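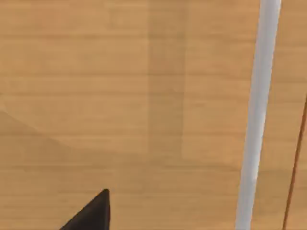
Drollavberg Work Table Top
Made by Timar

Item no. 2019-D
Price: $326
Ships in 4 business days

The Drollavberg is a plain table top for desks, kitchen tables and sewing rooms. It comes without legs and without drilled holes, so you can put it on whatever base you already own. Most buyers pair it with the Arton trestle set or the Zervas steel frame, both sold separately.

The top is 58 inches long and comes sanded on both sides. You can leave it bare, oil it or varnish it. If you plan to eat or paint on it, put on at least two coats of oil and let each one dry overnight.

What's in the box
Table top
Eight wood screws
Sheet of fine sandpaper
Care card

Fitting
Lay the top face down on a blanket and center the base on it. Mark the holes with a pencil, then drill pilot holes before you drive the screws. Check the depth of the bit first – the screws supplied are short on purpose. Two people should turn the table over.

Care
Wipe with a damp cloth and dry right away. Do not use bleach or scouring pads. Light scratches can be sanded out along the grain and oiled again.

Color and grain
Each top is cut from a different board, and shades vary. If you are ordering two to stand side by side, write "match" in the order notes and we will pick a close pair – this adds a day to shipping.

Returns
Unused tops can be sent back within 58 days in the original box. Tops that have been drilled, oiled or varnished cannot be returned.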